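# About us

Hello, and thanks for having a nose around. We're Comari, a small robotics workshop in Mirkville, and we teach two-armed robots to do the fiddly bits of assembly work — picking up small gears, lining them up with pins, that sort of thing. There are four of us, plus the arms.

Most company pages tell you how brilliant everybody is. I'd rather tell you about the day we got it badly wrong, as it explains how we work now (and why we go on so much about cables). 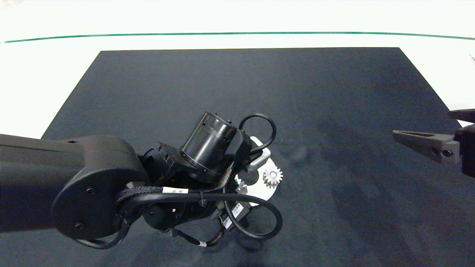

Comari Workshop Notes, issue 2, page 21

We'd been running a gear job for a customer called Clirnier. The program had gone through 2,628 cycles without a hiccup and we were feeling terribly pleased with ourselves. Then, one October afternoon, a loop of cable on one of the arms caught on the other arm's finger. The arm carried on with its move, the connector came half out, and the wrist lost its position while the shoulder was still swinging. One of us had a hand over the table at the time, reaching for a dropped gear. It was a bruise and a lot of swearing, nothing worse, but it could have been a broken finger and we all knew it.

What bothered me most was that the emergency stop was fine. It did exactly what it should once someone hit it! The trouble was that we'd got used to reaching in while the arms were live, and the software treated a missing wrist signal as a blip and waited for it to come back. Two daft habits, one ours and one the machine's.

So we shut everything down for 21 days and rang Clirnier to tell them why. That was a horrible phone call to make, and they were very decent about it. During the shutdown we rewrote the fault handling so that a lost signal on either arm now stops both. We also changed the rules for people: nobody's hands go over the mat unless the arms are powered down and the key is out, and it doesn't matter if you only want to nudge something a tiny bit.

We look at the fingers and pads much more often too. A tired pad lets a gear slip, and a slipped gear is what tempted a hand in there in the first place. 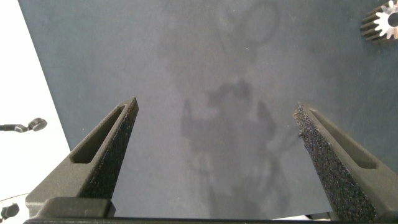 Between the fingers, looking down at the mat.

The cables took longer. You need slack in them or the wrist can't turn, and with too much slack you're back to loops catching on things. We now move each joint slowly through its full travel before a new job and watch every loop as it goes. It's a dull morning's work, and I quite like it (tea helps).

These days we still do gears, and we've added a project called Crăciun, a set of practice tasks we use for trying out new programs at low speed. Nothing goes to full speed until it has got through those.
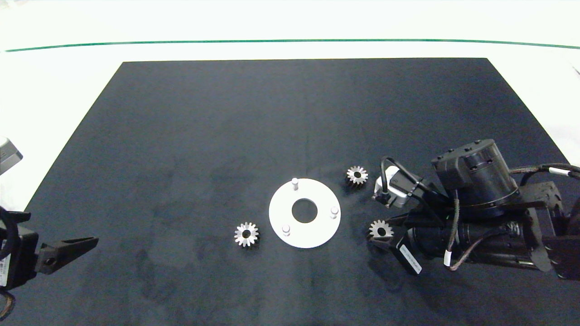

Three pins on the ring plate, three gears to go with them.

If you've got a small assembly job that's driving you up the wall, do come and see us in Mirkville. We'll happily show you the arms, the fault log and the bent connector, which lives on the shelf by the kettle. And if you run robots yourself and have had a near miss of your own, I'd love to hear about it — we swap stories with anyone who'll have us, and we've changed more than one of our rules after hearing somebody else's.

Page last updated 18 April 2021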